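Lilitz Laundry Room, Drimdale building
Monthly safety checklist, February 25, 2018

1. Dryer vents. Lint screens clean. Duct behind dryer 2 is crushed at the elbow. Replace. 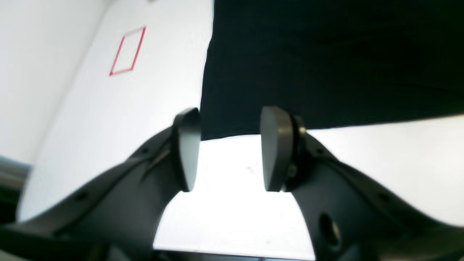
2. Extinguisher. Tag 223, last serviced in December. Pin and seal in place.

3. Floor drain. Slow. Cleared and rechecked, still slow.

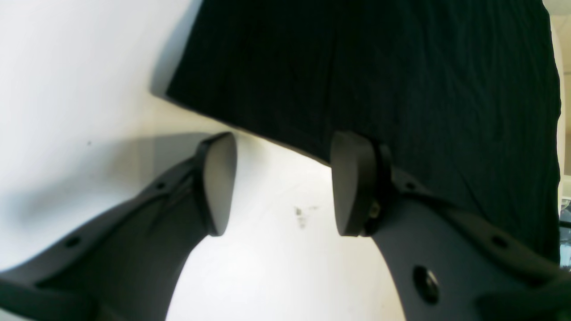 Can the dryers run while the duct is waiting?
Only dryer 1. Leave the other unplugged until the new elbow is in.

4. Folding area. Table edges smooth, legs tight. 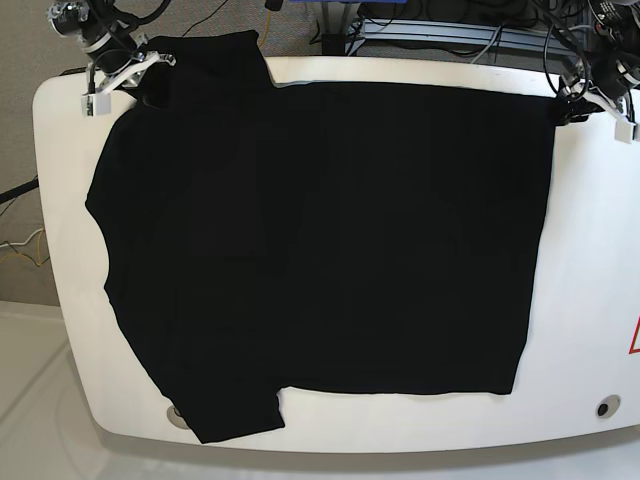

Walkway to the exit must stay clear, carts included. Exit light works on battery.

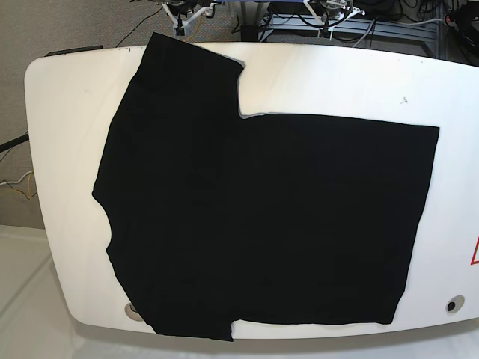
Black T-shirt on the white table.

5. Water shutoff. Valve turns, label faded.

141 shares | 2 comments

drainfan: Ours was slow too. Hair in the trap.
mk_lower: Order the metal elbow, foil crushes again.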